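Okton Community HIV Testing Site: Safety and Quality Inspection Checklist
Completed form with inspector comments, June round
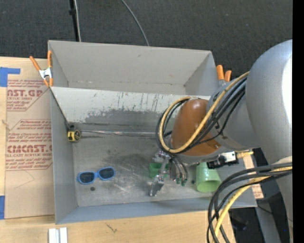 1. Scope and method

This inspection covers the walk-in testing room, the sample hold area, the medicine cupboard and the records desk at the Okton site. It does not cover the mobile service at Salgado, which has its own form. Items are marked Met, Partly met, Not met or Not applicable. Any item marked Partly met or Not met carries a comment and an action owner.

Inspector: Randi Nygård
Site lead present: Cristóvão Henriques
Start: 8:40 a.m.
Tests performed at site since last inspection: 1,356
Previous inspection result: 7 open items

2. Client privacy and consent

2.1 Counseling can be held without being overheard from the waiting area.
Partly met.
Comment: Normal speech in room B can be followed from the two chairs nearest the door. Room A is acceptable. Door seal in room B is compressed along the hinge side.
Action: Replace seal. Move the chairs to the opposite wall until done. Owner: C. Henriques.

2.2 Consent is recorded before each test.
Met.
Comment: Sampled records all show consent with time of entry earlier than time of test.

2.3 Clients can test under a code with no name given.
Met.

2.4 Client names or codes are not visible from the public side of the desk.
Not met.
Comment: The screen at position 2 is readable from the counter. The same finding was raised last round and closed on the strength of a privacy filter, which has been removed.
Action: Turn the monitor and refit the filter. Owner: C. Henriques. Recheck on site; a written reply will not close this item.

3. Rapid test kits

3.1 Kits in use are within expiration date.
Met.

3.2 Storage temperature is logged twice daily.
Partly met.
Comment: Morning readings complete. Afternoon readings missing on several days, all of them outreach days with one person on duty. No reading in the log is outside the range printed on the kit box.
Action: Add the reading to the closing list. Owner: duty tester.

3.3 Control samples are run with each new lot and after any temperature excursion.
Met.
Comment: Kano lot log is complete and signed. The log for the second kit type is complete but kept on loose sheets. Bind or scan.

3.4 Stock on shelf agrees with stock book.
Met.
Comment: 773 counted, 773 in book.

3.5 Read times are followed with a timer.
Met.
Comment: Three tests observed. One timer per test in use. A fourth timer has a weak alarm and should be discarded.

3.6 Reactive results are repeated and referred under the site procedure.
Met.
Comment: Referral slips match the register. The procedure on the wall is the old version. The correct version is in the binder.
Action: Remove the wall copy.

4. Sharps and blood exposure

4.1 Sharps containers are within arm's reach of each testing position.
Met.

4.2 Containers are closed and replaced at the fill line.
Partly met.
Comment: Container at position 1 is above the line. Replaced during the visit. Assembly date was not written on the lid.
Action: Date all lids at assembly.

4.3 Lancets are single use and self-retracting.
Met.

4.4 Exposure procedure is posted and staff can state the first three steps.
Partly met.
Comment: Posted at both positions. Two of the three staff asked gave the steps in the right order. The third gave the right steps but did not know the after-hours number.
Action: Short refresher for all staff. Put the number on the back of the ID badge.

4.5 Starter doses for post-exposure prophylaxis are on site or can be reached within the time set in the procedure.
Met.
Comment: Held in the medicine cupboard, in date, seal intact. Key log is in order.

4.6 Gloves are available in at least three sizes.
Met.

4.7 Spill kit is complete.
Not met.
Comment: Absorbent granules used and not replaced. Scoop present. Disinfectant within date.
Action: Restock from Civetti supplies order. Owner: duty tester. Close before the next testing session.

5. Medicine cupboard

5.1 Cupboard is locked when not attended.
Met.

5.2 PrEP refill packs are stored by expiration date, shortest in front.
Met.
Comment: Correct on both shelves.

5.3 Returned medicines are kept apart from issue stock.
Partly met.
Comment: Kept in a separate tray but not labeled. A relief worker would have no way to tell.
Action: Label tray.

6. Records and reporting

6.1 Register entries are legible and complete.
Met.

6.2 Linkage to care is confirmed for each reactive result.
Partly met.
Comment: One referral is past the follow-up date with no outcome entered. The site lead states the client was seen at another clinic. No confirmation is on file.
Action: Obtain confirmation with the client's consent, or record as unconfirmed.

6.3 Paper records are locked overnight.
Met.

6.4 Condom and lubricant distribution is reported monthly.
Met.
Comment: Last return shows 2,000 condoms issued. Lubricant is entered as "as needed," which is not a quantity. Enter units.

7. Room and building

7.1 Exit routes clear.
Met.

7.2 Handwashing sink has soap, paper towels and running water.
Met.
Comment: Hot tap is slow to turn. Reported to building management before the visit.

7.3 Work surfaces in the testing room can be wiped down and are free of cracks.
Partly met.
Comment: Edge strip lifting at position 2. Tape is not an accepted repair.
Action: Refix or replace strip.

7.4 Emergency lighting tested.
Not applicable. Held on the building file.

8. Result

Site may continue testing. Items 2.4 and 4.7 are priority items. All other actions are to be closed by the next round, with dates entered in the action log by the owner. Items carried over from the previous inspection: 2.4 only.

Signed: R. Nygård, inspector
Received: C. Henriques, site lead
Copy to Salgado mobile service for information on items 3.2 and 4.4.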